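双臂机器人夹爪的日常保养和重新归零，我的做法
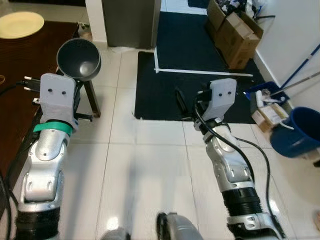

夹爪多久要重新归一次零？
我的习惯是换过指垫、拆过腕部接头，或者断电搬动之后必做一次，平时每开合901次左右臂各查一遍，偏了再做。

好，说正事。我手上这台是双臂的，控制软件用的是Flestent，夹爪是Tasholm的平行夹爪，左右各一只。之前写过一篇装机的，后台一直有人问后续怎么养，尤其是“夹爪闭合以后差一点点合不拢”这个毛病，我自己也被它折腾了好几个晚上，干脆把整套流程写下来。版本不同菜单名字会有出入，大家对着自己的说明书看哈。

先准备东西
一套小号内六角（一定要好的，便宜的那种两下就把螺丝头拧花了），无绒布，异丙醇，一把软毛刷，扎带或者魔术贴，一支记号笔，再加一片16毫米厚的标准块。标准块我是找Noémi Veres借的，她那边做夹具，抽屉里全是这玩意儿。没有的话可以找人铣一块，两面平行就行，别拿木片凑合。

第一步，把手臂停到保养位
别在工作姿态下直接断电！没有抱闸的关节一断电就往下掉，我的第一只夹爪外壳就是这么磕裂的。先把两只手臂慢速移到前伸、偏低的位置，夹爪之间留出能伸进一只手的空，周围别碰到桌子。然后一只手托住前臂，另一只手按急停，等指示灯灭了再松手。两只手臂分开来做，别贪快。

第二步，看线
我觉得这一步比归零还重要。顺着线缆从夹爪一路摸到底座，摸的时候轻轻弯一下，感觉哪里发硬、发鼓就停下来看。绕过肘部的那段要留余量，手臂伸到最远时线不能绷直，收回来时也不能垂到桌沿下面去。我一开始扎得太紧，右臂一转腕就报通信超时，查了一晚上软件，最后松了一格魔术贴就好了，气死……接头要拔下来看一眼针脚，再对准插回去，听到“咔”一声才算到位。

第三步，清洁
毛刷先扫指面和滑轨的缝，再用布蘸一点异丙醇擦。是蘸，不是泡！外壳上的小孔不要往里灌任何东西，也别用气枪对着吹，灰会被吹到里面去。螺丝孔周围有白色粉末的话，多半是螺纹胶老化了，记下来，第四步一起处理。

第四步，紧螺丝
指垫螺丝按对角顺序来，先全部带上，再逐个上紧。紧完用记号笔从螺丝头画一道线到外壳上，下次线错开了，一眼就知道哪颗松了。腕部那圈螺丝我不主张常拆，除非真有晃动。判断方法很土：捏住夹爪左右掰一掰，有“哒哒”的手感就是松了。

第五步，归零
重新上电，等自检走完。进Flestent的维护页，先选左臂（左右别选反，我选反过，站在左边傻等了半天，结果右边动了），然后：
1. 夹爪全开，清掉旧零点。
2. 低力矩慢速闭合，合到两指贴住，停两秒，点“记为零点”。
3. 再打开，把标准块放在指面正中，闭合，看读数。
4. 读数和16毫米的差在允许范围内就保存，超了就回到第1点重来。
5. 重复开合几次，看回零读数飘不飘。
我左臂全闭时的编码器原始值是138，右臂是1,619，差这么多很正常，装配时编码器的起始角度本来就不一样，千万别把左边的数抄到右边去。

如果重做几遍还是飘
先怀疑指垫。橡胶面用久了会压出凹痕，换新的再试。换了还飘，就看传动部分的间隙，这个我不敢自己拆，寄回去修的。Joar Magnusson在Wistlow论坛上有个老帖讲怎么自己换传动件，写得很细，动手能力强的可以去翻翻，不过拆了就没保修了，自己掂量。

最后跑一遍空载
速度调到最低，让两只手臂各走一遍平时的轨迹，夹爪什么都不夹，人站在急停旁边。耳朵比眼睛好使，有新的摩擦声就停。没问题再提速，然后把当天的原始值写进本子里。我的本子就挂在控制柜侧面，每次一行：哪只手臂、原始值、换了什么件。

下一篇打算写腕部相机的标定，有想先看的问题可以留言！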